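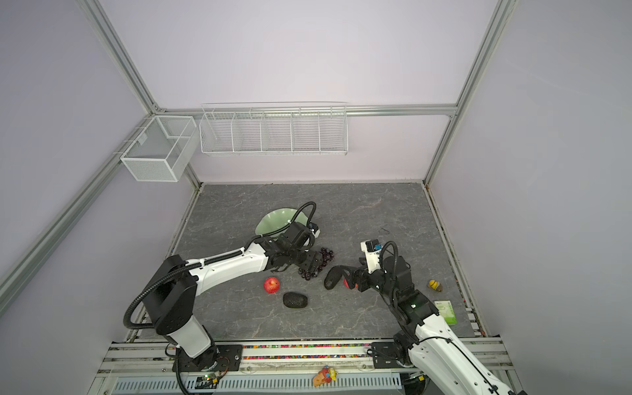
The Lerkorix harness drawing shows the left marker lamp and the brake feed on the same pin, and my trailer disagrees. I traced it with a meter last night – brake is on pin 4, marker on its own wire. I'd mount the new junction box on an aluminum post like the corner ones there, with a short ground strap to the frame.

> The Koyama plug has a 20 amp fuse on the charge line.
> Does anyone know if the brake feed shares it?

No, it has its own.

We use cookies to improve your visit. Accept | Settings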